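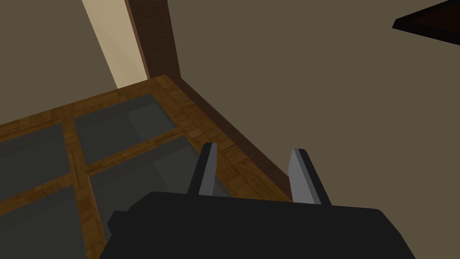

Halldóra Hafstein thinks I should buy the arms first and sort out the simulator later, and she told me so in the comments on my last post. Her point is that a budget only gets real once something heavy is sitting on the floor. Fair! But I've gone the other way, and I'm having a great time with it.

So, the plan as it stands on 21 December 2020. We want a two-armed mobile robot for the workshop in Culbridge, and the shortlist is down to 2 machines, the Dovmont and the Blöndal. The Dovmont has the longer reach, the Blöndal comes with grippers included (the Dovmont quote leaves them off, which I missed the first time I read it). I've put both in a spreadsheet with 63 rows, and yes, one row is just cable ties.

Before any money moves I'm running everything in simulation. Door panels, wooden frames, tight gaps, all the stuff that decides how wide a base we can live with.
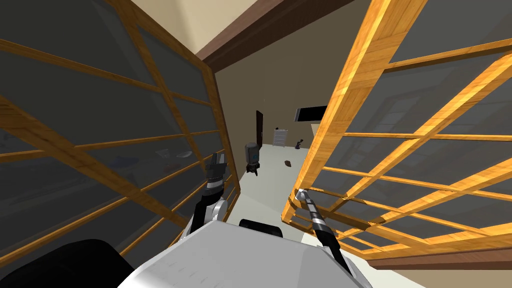
The base width matters more than I expected, and so does the elbow room on each side. I had written down payload as the top item on the list and it has now slid to fourth, behind width, gripper opening and battery swaps.

Spare fingers are the other thing. Flodent sells them in pairs and I've budgeted for two sets, plus some money for shipping that I'm still guessing at. If you've ordered from them, please tell me what you paid!

Next up is the service contract, then the floor. I'd love to have the order in by May.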